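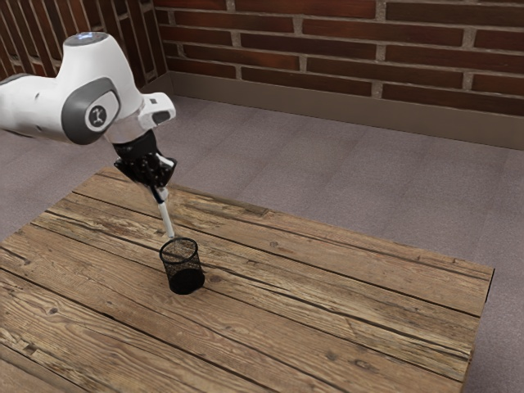 Too much boat for the money, was how one broker put it to me on the dock in Nurngate, and that was meant as a complaint. He had just watched the Varkivach go under contract after 616 days on the market and two price cuts. He thought the seller caved. The seller, I'm told, slept fine.

So. The Varkivach. 150 feet, steel hull, built at the Hsiao yard as a private expedition boat, back when "expedition" meant she might really go somewhere cold. Launched in 2000. Sleeps ten guests in five cabins, crew of nine if two of them like each other. Twin diesels, original, rebuilt once. A crane on the aft deck that everyone says they'll remove and no one does.

I walked her in March, when she was still for sale and still had the old carpet. Green. Very green. The main saloon was dark, lots of varnish, low sofas you sink into and can't get out of. Wheelhouse much better - clean wiring, labels on everything, logbooks going back to the first delivery trip. You can tell a lot from logbooks. Engine room was tidy enough to eat in, though I had lunch on the dock.

The survey took longer than anyone wanted. Some thin plate near the port chain locker, a tired watermaker, teak down to the screws along the side decks. None of it scary. All of it expensive. The buyer's side asked for a third cut and didnt get one. They closed anyway.

Now the refit. She's going to Skatine, where the shed had a slot open up after another job fell through. Plan is to haul, blast the bottom, replace the bad steel first, then paint. Interior second. The owners want lighter wood, a bigger galley, and one less guest cabin so the crew gets a proper mess. Good call on that last one. Crews leave boats over stuff like that.

The decks are the argument. New teak is slow to get and hard to price, and the yard is pushing a synthetic. The captain hates it - too hot on bare feet, he says, and it looks like a kitchen floor. Still not settled when I filed this. My money's on the synthetic, mostly becuase of the calendar.

Stabilizers too. The old ones only work underway, so at anchor she rolls like a barrel. New fins are ordered. Fuel tanks get opened and cleaned while the floors are up.

After that, charter, maybe. The owners go back and forth. A boat this age needs a lot of paperwork to take paying guests, and the classification visit is what sets the schedule, not the paint. If it slips she misses the winter season and they'll just use her themselves, north first, then wherever the weather's decent.

And the crane stays. I asked.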